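Open Day at the Drindach Hall: Gallery

Page prepared by Telma Cisternas

In May we opened the doors of the robot laboratory in Drindach Hall for one afternoon, from two o'clock until six. According to the counter at the gate, 613 visitors came, which is more than last year, when we had 480. Many of them were families from the neighborhood who pass our building every day and did not know what is inside.

On this page I collect the notes of the afternoon, station by station, in the same order in which the visitors walked. The text is by me, with corrections from Josefina Herrera, who was responsible for the program. If you find a mistake in a name, please write to the office and I will correct it.

Entrance and welcome

Every visitor received a paper map and a sticker. The stickers for children were finished before four o'clock, so the last groups received the ones for adults, which are less pretty. Mirta Cabral gave the welcome talk five times, each time in ten minutes, and she lost her voice a little in the fourth one.

Station 1: The sorting line

Our partner Dustar lent us a short conveyor with a sorting arm at the end. Visitors could put a wooden cube on the belt and choose the speed with a knob. At the highest speed the arm missed some cubes, and the children of course wanted only the highest speed.

Station 2: The walking path

The small wheeled robot from Vusitz followed a line of black tape through the corridor, 50 meters in total. Eulalia Pereyra walked behind it the whole afternoon with a roll of tape, for the places where shoes had damaged the line.

Station 3: Two arms, one drawer

For me this was the most interesting station. Janaka Amarasinghe explained how two arms can share one small job, such as opening a drawer and putting things inside. People watched with more patience than I expected. One lady stayed for three rounds and asked very exact questions about the grippers.
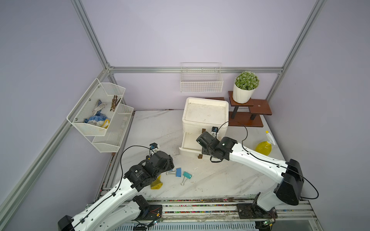

Janaka also answered many questions about the cameras. Each arm has a small one near the wrist, so that the program can look closely at what the gripper is going to take. A question that came again and again was whether the arms can hit each other. They can, if the program is bad, and for this reason the first tests of a new program are always made slowly.

White arms, foam box with its drawer open, two binder clips on the marble pattern. The smaller visitors liked best the round green plant in the white pot, and asked if the robots give it water. It is artificial, so it needs none.

Station 4: Try it yourself

In the teaching room there were four tables with simple hand controllers from Espinoza. The task was to move a sponge from one plate to another. The best time of the day was made by a girl of nine years, and her father tried until closing time to be faster. The waiting line was long here, and next year we want to have more tables.

Coffee and goodbye

The kitchen prepared 735 cookies, and at half past five there were none. The last visitors left a few minutes after six, and then we began to put the chairs back.

Thank you to all colleagues who helped and to the neighbors who came. The guest book is still at the reception desk, and you can write in it during the normal office hours.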